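Frequently Asked Questions About Our Children's Classes

I've been teaching the neighborhood children's classes in Brirkix for a good while now, and the same questions come up at nearly every parents' evening. So I finally sat down and typed out my answers. If yours is missing, just ask me after class!

Do we have to be Baha'is to come?

No. More than half the families on my list aren't. The kids say short prayers, sing, hear stories, act things out and draw, and everybody's child is welcome to all of it. If your family prays differently at home, tell your child's friends about it – they love hearing that kind of thing.

What ages do you take?

Five to eleven, more or less. Once they turn twelve they can move up to the junior youth group, which meets in the same building. If you've got a four-year-old who won't be parted from a big sister, come and sit in with them the first few times and we'll see how it goes.

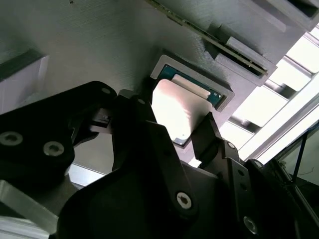 Written by Samran Hemmin | October 10, 2023 | Filed under: Families, Classes

What does it cost?

Nothing. We don't take contributions from people outside the Faith either, so please don't press an envelope on me at the door (it has happened, and it was very sweet). You're welcome to bring fruit for snack time. Sliced oranges go fastest.

Where do you meet?

At the Jetska Street center, upstairs. Bus 29 stops right across the road, and there's a ramp and an elevator around the back. Parking is a pain after school, so if you're driving, try the side street behind the bakery.

How long is a class?

It's 105 minutes, including snack and the noisy game at the end. I know that sounds long for the little ones, but we change activity often and they get plenty of time to run around.

What do the children learn, exactly?

We spend a lesson on one quality at a time – truthfulness, kindness, generosity and so on. There's a short quotation to learn by heart, and a song that goes with it. You'll be hearing that song in the car, I'm afraid! Older kids also get stories from the history of the Faith, and they help me plan a small service project each term. Last February they made cards for the residents at Tremico House and delivered them in person.

My child is shy. Will that be a problem?

Not at all. Some children take weeks to say a word and then suddenly want the lead part in the play. I never make anyone recite alone.

Could I teach a class myself?

Yes please! You'd go through the study circle book on teaching children first, with a tutor, and then help in somebody's class before leading your own. Mrs. Chatzigeorgiou runs the next circle and has 3 places left. You don't need a teaching background – I was fixing bicycles when I started.

How do I sign up?

Fill in the paper form at the front desk, or call the center and ask for extension 536. Please list any allergies, and the name of whoever will be picking your child up.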